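4.2 Defamation suits as a campaign calendar

Saturday, July 4, 2026
Wondimu Nigatu and Saron Fikre

Politicians sue each other for many reasons, and injury to reputation is only occasionally among them. We read 212 private defamation complaints filed by sitting or former legislators against other legislators, and set the filing dates beside the dates of local polls. The complaints cluster in the weeks before voting. Reputations, it seems, are at their most delicate when there are leaflets to print.

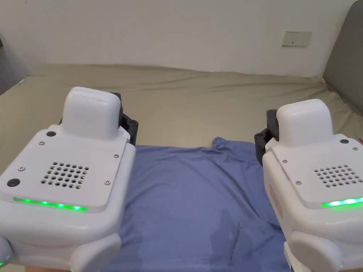
A complaint costs little to file and obliges the accused to travel. In 54 of our cases the court chosen was far from both parties' homes but conveniently near a rally ground. Mekdes Shiferaw, who coded the court records for us, marked these as "scenic" in her notes, and we have kept the term for want of a more dignified one.

Bail hearings deserve more attention than the literature gives them. The accused arrives with supporters, signs a bond, and makes a speech on the steps. The speech usually repeats the remark complained of, with small improvements. Only 2 of the speeches we could trace led to a fresh complaint, which suggests that the first insult had already done whatever work the complainant needed from it.

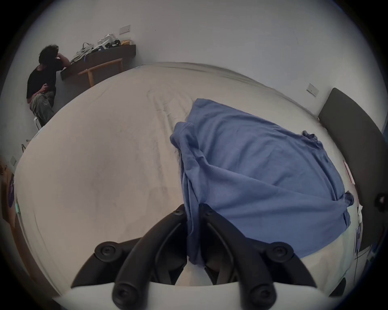
Figure 3. Hand-held gripper over a large bed.

What happens afterward is mostly nothing. Hearings are put off when a lawyer is ill, when a judge is moved, or when the legislature is sitting, and legislatures have never sat so faithfully. Yimer and Seyoum, working from a smaller set of cases, call this "dormancy." We prefer "storage," as a stored case can be taken out again before the next election, and 50 of ours were. 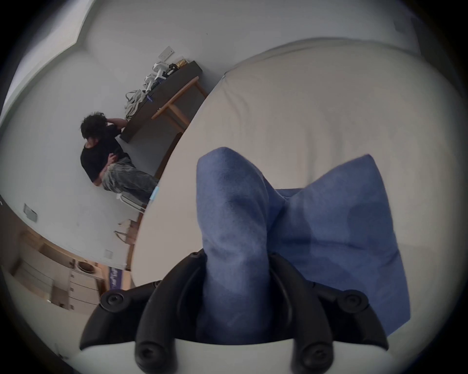 Reading time: 2 min

Withdrawal follows its own rules. When the two parties enter a coalition, the wounded man tends to recover within days. One complaint filed in December was dropped the morning the seat-sharing list came out, and the complainant told reporters that he had been misquoted about having been misquoted. We coded this as a settlement.

Our data can't show intent, and several complainants may have been sincerely upset. Section 4.3 takes up the cases that reached a verdict. It is a short section.

Contact the authors | © Wondimu Nigatu and Saron Fikre | Back to top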